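Usteo brings back its wooden shape blocks

1 March 2022

The toy workshop Usteo has started again to make its coloured wooden blocks for small children. The production was stopped in August, when the old paint supplier closed.

The first 400 sets are already packed and will go to 25 shops this month. A set costs 13 euros. Stars, hearts, cubes and cylinders are all in the new series, and the colours stay strong and simple, as parents know them. 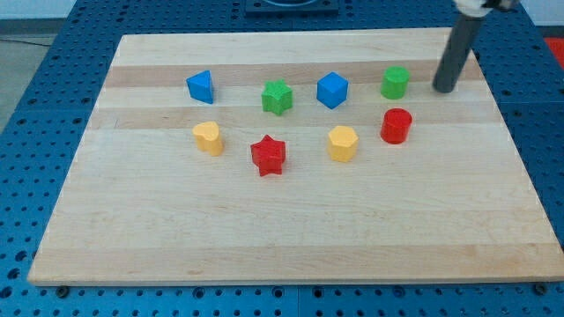
Sorting box comes later

The box with the holes is not ready yet. It is made by the partner firm Drelletti, which has received nearly 1,000 orders for it.

"We did not want to let the families wait for the blocks also," said Kathleen Tully, who leads the workshop. "Children can build with them until the box arrives."

Customers who ordered both will pay the postage only one time.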